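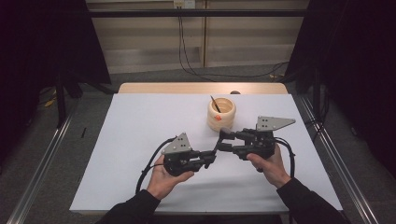
**Bryony Tuck**

Re: [grokwood-cards] Verses for a retirement card

On 3/15/25 a list member wrote:

> Does anyone have short verses for a retirement card? It's for a
> school cook and all I can find online is fishing and golf. Also,
> will the Umell card template print on A5? Mine keeps cropping
> the name off the bottom.

Oh, I love doing retirement cards! You can be so much warmer than on a birthday one. I did a dinner lady's card in January and we had this inside:

> No more bells and no more queues,
> Lie in late, do as you choose,
> But every time there's crumble on
> We'll all remember that you've gone.

Please use it, change it, whatever you like. If you want it softer, swap the last line for "We'll save you some – so don't stay gone". We got 17 signatures round it, and the little ones drew puddings on the back.

On the template: yes, it does A5. Set the scale to 100 per cent, turn off "fit to page", then move the name box up by 3 mm. I had just the same trouble until I moved mine. The Hitier cream card takes ink beautifully, though it needs 2 minutes before you fold it or the fold smudges.

Do post the finished card, I'd love to see it. And has anyone tried the Asante envelopes in the bigger size?

Bryony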